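Section 4. Fitting the Towel Bar

4.1 Before You Begin

Read this section in full before drilling. The Skerna towel bar is supplied with two mounting posts, a fixing pack and a paper template. Check the contents against the packing list on page 11. If any part is missing or damaged, do not proceed with the installation. Contact the dealer and quote part number 342.

The bar may be installed horizontally on a wall or vertically on a wooden panel or cabinet front. The steps in this section apply to vertical installation.

CAUTION: The towel bar is not a grab bar. It must not be used to support the weight of a person.

4.2 Marking and Drilling

1. Hold the template against the mounting surface and align its long edge with a level.

2. Mark the screw positions for the upper and lower posts. Keep both positions at least 100 mm from the top and bottom ends of the panel.

3. Confirm that no pipe or cable runs behind the marked positions.

4. Drill the pilot holes with a 2 mm bit. Remove all dust before continuing.

Note: Where a panel is built with a recessed strip, both base plates must sit on the same surface. A base plate that bridges a seam will rock and may loosen in use.

4.3 Attaching the Posts and Bar

1. Screw the fixing brackets to the surface. Tighten by hand only - a power driver may split the wood.

2. Slide both collars onto the bar before the posts are secured. They cannot be added afterward.

3. Place each base plate over its bracket and tighten the set screw with the key provided.

4. Check the position of the collar. It should wrap the bar fully, with the stem of the post meeting it squarely and the base plate facing the mounting surface.

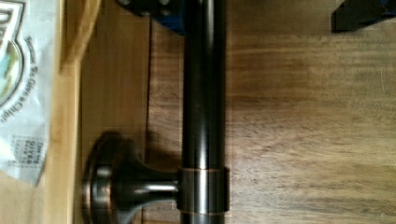 5. Repeat the check at the other post, then test the bar with light hand pressure. There should be no movement at either end.

4.4 Care of the Finish

The oil-rubbed bronze finish is dark, with copper tones that show most clearly along edges and rings. This variation is part of the finish and is not considered a defect under the warranty.

Wipe the bar with a soft, damp cloth and dry it at once. Do not use bleach, scouring pads or metal polish. Wooden surfaces behind the bar should be cleaned separately, following the direction of the grain.

Inspect the set screws every March and tighten them as needed.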